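I've lost count of the mornings spent on our simulated kitchen in September, and I'm cross about one fault – the grip check that says "held" too early. 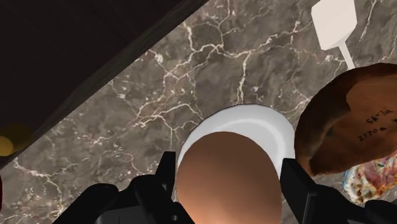 ## Closed isn't held

Our checker passed 21 runs because the fingers had shut. In 10 of them the thing had slipped before the arm stopped. I'd bin that check tomorrow and wait for the lift!

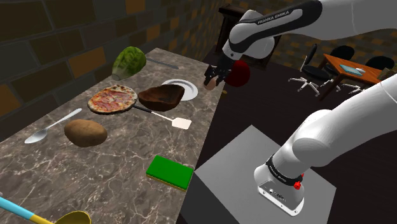
Corina Bucur thinks I'm being harsh, and that a slip in simulation is cheap so long as the log admits it. Ours didn't.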